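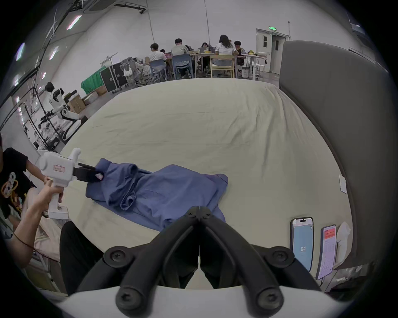

Blue-violet one, partly folded on the sheet

Colonial & Island History > Settlements and Borders
Thread: Was Petchrat ever the capital of Findulari?

saltroad
Jan 22, 2019
Quick one I hope. Older travel books all say the capital of Findulari was moved from Petchrat to Atcombe after the harbor silted up. The school history I have doesn't mention a move at all. Just says Atcombe was "the seat of government from the founding." Both can't be right. Anyone got something better than a school book?

m_quillback
School book is wrong. Petchrat had the governor's house, the customs house and the only court. If that isn't a capital what is

tern_and_tide
Depends what you mean by capital. The charter names Atcombe. The governor just didn't want to live there. No road, bad water, fevers all summer. So he stayed down on the coast and signed everything "at Petchrat" for years. Legally it was Atcombe the whole time.

m_quillback
Legally, sure. But the assembly met at Petchrat. Taxes got paid at Petchrat. People were hanged at Petchrat. There was nothing at Atcombe but a chapel and a survey stake.

tern_and_tide
More than 200 settlers at Atcombe in the first land roll. Not a survey stake.

m_quillback
That roll counts everybody who was granted land. Half of them never left the coast. You know this, we did this exact argument in the land grant thread

saltroad
Ok so is there anything that shows an actual move? Like an order. The travel books talk like it happened on one day.

inkwell_joe
There's an order but it's about the court, not the capital. It tells the court to sit at Atcombe from June on, "the harbour at Petchrat being no longer fit for vessels of burden." I think the travel writers read that and blew it up into the whole government moving. They all copy each other, same sentence nearly word for word.

The assembly went up 4 years after. Customs never moved, what would it do inland.

saltroad
That helps a lot, thanks. So court first, then assembly. And the governor?

inkwell_joe
Not sure. He's dating letters from both places for a while. I lost track of him when the letter books get patchy. There was a fire.

greyheron
Flood, not fire. The fire was at Jenley.

inkwell_joe
Right, flood. Typing this on break

greyheron
While we're on Jenley -- does anybody here know the claim that it was capital for one winter? It's on the sign when you drive in. My aunt's whole town swears by it.

m_quillback
Signs lie. The governor was stuck there by snow in the pass. He held a council in somebody's barn and went home when it thawed.

greyheron
By your rule that makes it the capital though. Governor was there, council met there.

tern_and_tide
ha. He's got you

m_quillback
One council isnt a government. Petchrat had decades of it.

lowwater77
Has anyone looked at map 2048 in the Jenley collection? Hand colored, shows the whole coast and the valley up as far as the second ford. Petchrat gets the big crown symbol and Atcombe gets a small cross. So at least one person drawing maps at the time thought it was Petchrat.

tern_and_tide
I've seen it. Crown symbol is for crown property, i.e. the fort. Look at the other ones on the sheet, there are 4 crowns, and you can't have that many capitals. One is on a rock with nothing on it but a beacon.

lowwater77
Huh. Didn't look at the rest, I only zoomed in on the harbor. Is there a key?

tern_and_tide
Torn off. But the same mapmaker did a later sheet of the north shore and the key survives on that one. Crown = crown land.

m_quillback
Same mapmaker, different sheet, later date. Could of changed his symbols. I'm not saying you're wrong about the beacon

inkwell_joe
The question nobody has dug into is when the silting started. If ships were already anchoring out past the bar before the charter, then picking Atcombe makes more sense and the governor was just being stubborn. Pilot's notes would tell you. I've only seen them in bits, quoted in other things.

saltroad
I can get to the pilot's notes, they're in the reading room here. Not this week tho. What am I looking for, depths?

inkwell_joe
Depths at low water over the bar. And any mention of lighters, that means they were unloading outside.

saltroad
Got it. Will post what I find. For now I'm writing "charter capital Atcombe, government at Petchrat until the court and assembly moved inland." Everyone ok with that?

tern_and_tide
Fine by me.

m_quillback
I'd put Petchrat first but ok

greyheron
Going to leave Jenley out then? My aunt will be writing to you

saltroad
Footnote. Best I can do.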